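Week 6 – When the machine moves in next door to your job

Right, this week we leave the technical stuff behind and talk about people. You'll want the Staniforth chapter to hand (pages 30 to 77, skip the appendix), and the notes you took on Fladgate.

I'm going to use table laying as our running job. I like it because all of you have done it, and most of you would say there's nothing to it. Try writing it out as steps, though! Which way up does the placemat go? How close do the knife and fork sit? Who decided that? A banqueting hand at a place like Tokport does it without looking, while chatting, and spots a bent fork on the way past. Very little of that is in the job description.

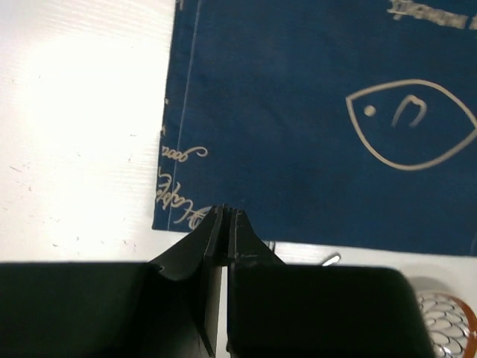 Staniforth calls this "quiet skill", meaning the bits of a job that only show up when someone has to spell them out for a machine. Her claim is that spelling them out changes the job even if the machine never gets bought. People start being asked to work the way the steps say. I half agree – have a think about where you stand before the seminar.

## Two sites, two stories

**Tokport** is the conference hotel. On its biggest nights the team lays 1198 covers, and the plan was for arms to do the plain settings while staff did the top tables. The staff I spoke to didn't mind losing the plain settings one bit. What they minded was losing the hour before service, when the new starters learned from the old hands over a pile of forks.

**Gresik** is the canteen supplier, 877 staff, and went the other way. They gave two people from the floor a say in which tasks went over, and paid them a higher grade for it. It was slower, and there were rows about the grade (there still are), but the people on the floor could tell you exactly what the arms were for.

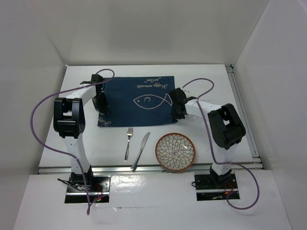 So the question I'd like you to bring is a narrow one. Pick one task inside a job you've had yourself. If it went to a machine, what else would go with it? Think about breaks, gossip, training, the excuse to walk across the room.

## For the seminar

- Read Staniforth, and mark one line you disagree with.
- Write half a page on your own task. Notes are fine.
- Look again at Fladgate's rota, before and after. Who ends up on their own?

The longer essay isn't due until June, but if you think you might use one of these two sites, come and see me early. I've got more on Gresik than would fit in here, including the grading letters.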